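Knit or Woven? What Hats Are Made Of
Bremasbridge Museum of Clothing, Kids' Pages

Look at the clothes you have on. Your sweater is probably knit. Your jeans are woven. Most cloth is made in one of these two ways, and hats are a good place to see the difference.

It all starts with yarn or thread
Wool from a sheep or cotton from a plant starts out as short, thin hairs called fibers. One fiber is easy to break. If you twist lots of fibers together, they grip each other and make a long, strong strand. Twisting fibers into a strand is called spinning. A thick strand used for knitting is called yarn. A thin one used for sewing is called thread.

You can try this with a cotton ball. Pull out a small piece and tug on it. It comes apart easily. Now pull out another piece, twist it between your fingers until it is tight, and tug again.

What is knitting?
Knit cloth is made of loops. The knitter pulls a loop of yarn through the loop before it, then does the same thing again, row after row. A person can do this with two needles. A knitting machine has a hooked needle for every loop in the row. One of the machines in our Gronow Room has 115 needles, and it was used to make winter hats and socks.

Loops can change shape. When you pull on knit cloth, the loops get wider and the cloth stretches. When you let go, they mostly go back to the way they were. A beanie can fit many different heads for this reason.
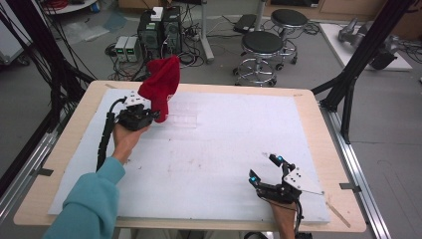

A red knit beanie. Knit cloth is soft and folds easily.

The spaces between the loops hold air. Air that stays still is very good at keeping heat in. Your head makes heat all the time, and a knit hat slows down how fast that heat gets away. On a windy day some of the air gets pushed out through the loops, so the hat feels colder. Many winter hats have a second layer inside to help with this.

If a loop breaks, the loops next to it can come undone too. This is called a run. Someone has to catch the loose loops with a hook or a needle and sew them down before the run gets longer.

What is weaving?
Woven cloth is made on a frame called a loom. First, many threads are stretched from one end of the loom to the other. These are the warp threads. Then another thread goes across them, over and under. This is the weft.

In the simplest kind of weaving, the weft goes over one warp thread and under the next. Bed sheets are often made this way. In a twill, the weft might go over two threads and under one, and each row starts one step to the side. The steps line up and make slanted lines across the cloth. Jeans are twill. If you look closely at the leg of a pair of jeans, you can see the slanted lines.

Woven cloth does not stretch very much. It holds its shape, so it works well for hats that need to stay round.

How is a baseball cap put together?
Flat cloth does not want to be round. Try to wrap a sheet of paper around a ball and you will get wrinkles. Cap makers fix this by cutting the cloth into pieces shaped like tall triangles with curved sides. The pieces are called panels. Many baseball caps have 6 of them. When the curved sides are sewn together, the panels bend into a dome.

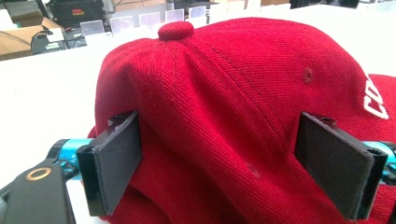 The points of the panels all meet at the top, where there is a lot of cloth and thread in one small place. A button covered in cloth usually goes over that spot. It doesn't open anything. Small holes called eyelets are put in the panels to let warm air out, and stitches go around the edge of each hole to keep the cloth from fraying.

The part that sticks out in front is called the bill or the brim. It has a stiff piece inside, usually plastic. Older caps often had cardboard in there, and it went soft if it got soaked.

Hats from long ago
The oldest hat in our museum is a brown wool cap from the village of Breltden. It is 300 years old. It was knit much too big and then put in hot water and rubbed until it shrank. The loops locked together and the cloth became thick. This is called fulling, and it helps to keep the rain out.

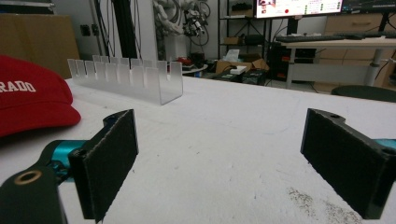 Wool shrinks like this when it is warm, wet, and rubbed. The outside of a wool fiber has tiny scales, too small to see without a microscope. They catch on each other and pull the fibers closer. Cotton fibers have no scales, so cotton can't be fulled.

Words to know
Fiber: a very thin hair of wool, cotton, or another material
Loom: a frame or machine for weaving
Panel: one of the pieces of cloth in a cap
Twill: woven cloth with slanted lines
Warp: the threads that are stretched on a loom
Weft: the thread that goes across the warp

Page last changed 25 October 2019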